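Home | Features | Interviews | Standards Desk | Archive | Subscribe

Reading time: 5 min

"A rule should fit on one side of paper"

Hiwot Tamiru has written bench rules for two-armed robots since February, when Widora asked her to put into order what its assembly group already did by habit. Before, she was for a long time a safety trainer at Mutetero, where she taught people to work near packing machines. We spoke in a small office, with her papers on the table between us. The first version of her rules had 282 lines. The present one has eight.

"The long one was correct," she told me. "I am still a bit proud of it. But I saw operators keep it in the drawer, and a rule in the drawer protects the drawer."

The eight rules cover electronics work with a robot that has an arm on the left and an arm on the right: holding a tool, approaching a board, handing over, stopping. She began with the tool, and she told me this surprised her colleagues, who expected her to begin with the emergency stop.
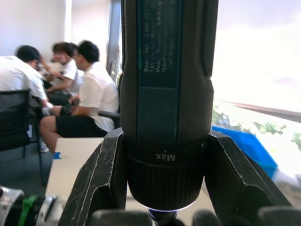 Issue 8, page 14

The first rule says that a hand tool is to be held by its body, with the bit free and pointing away from the fingers. It sounds too simple to write down. Tamiru disagrees. A cordless screwdriver, she explained, is made for a human palm, and a parallel gripper has no palm. "It has two flat sides and a force. So you must decide where on the tool these two sides are allowed to press. We say low on the body, close to the collar, and never on the switch."

I asked what happens with a tool that has a lamp. Her rule is that a light on the tool may be used to see the work, but may not be used as the sign that the tool is ready. "People love a small light. They see it shining and they think everything is in order. It only tells you that the lamp has power."

She also wants gripper fingers checked by eye before each shift. Scratches on the outside are accepted. Wear on the inside, where the tool is held, has to be written in the log, and the fingers are changed when a test tool turns between them under a light push of the hand. The group wrote 683 log entries before this rule took its present form, and Traian Jitaru, who keeps the log, read all of them for her.

"Traian is patient," she said. "I asked him for the ten most important ones and he brought me 200. I was angry for one afternoon. Then I read them, and the third rule came from there."

The third rule is the one that is most discussed. It says that the two arms have different jobs, and that these jobs are named before the work starts. One arm carries the tool. The other one serves: it steadies, it places, it waits. They may exchange roles only when both are away from the board. 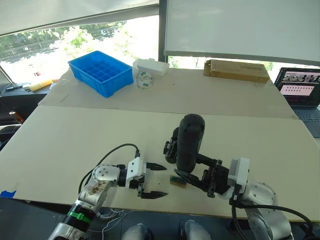

Naming the jobs costs time, and Tamiru does not hide it. Poul Kárason, her counterpart at Vidmar, wrote her a long letter against it. He prefers that the software decides which arm is nearer and that the person does not interfere. She answered him that an operator at the bench has to know what to expect. With the board flat between the grippers, an upright black tool in the right one and the left one open, a person who knows the rule can say which arm serves and which carries. "You look, and you know which side you must not put your hand on. Of course, you should put your hand on no side. But I write rules for people as they are."

Kárason has not changed his opinion, and they continue to write to each other. She showed me his last letter, two pages, with many underlined words.

The rules about the table are shorter. Parts and packages stay behind the working area. Cables must have enough length for the full movement of the wrist, and a free loop is better than a tight line. "A tight cable is a second robot," she said, "and this one has no program." Raquel Salgado, who trains new operators, asked her to add that the surface under the board should be light in color, so a lost screw is seen quickly. It went in as half a sentence.
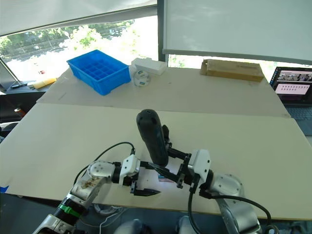 Two grippers close together over the board, the tool held in the right one.

When the arms come this near to each other, rule six applies: only one may move. The other holds its position until the first has gone back. I asked if this is not too slow for a real production. She thought for a moment.

"It is slow, yes. At Tonel they tried our rules and this was their first complaint. I told them, measure it, and then measure also how long you need to repair two bent fingers. They are measuring now. If they show me that I am wrong, I will change the rule – I will not enjoy it, but I will change it."

Not everything is solved. The rules say little about who may restart the robot after a stop, and Hanna Onyshchenko, who reviews the text for Widora, has sent this part back two times. In the present version, the person who pressed the stop is the person who releases it. Onyshchenko's question was what to do when this person has gone home. Tamiru has a proposal with a written handover, but it needs a ninth rule, and she does not want a ninth rule.

"Maybe I can make two of the others into one," she said, and turned the paper over to look at the back, which was still empty.

Contact | Copyright Standards Desk, all rights reserved | Back to top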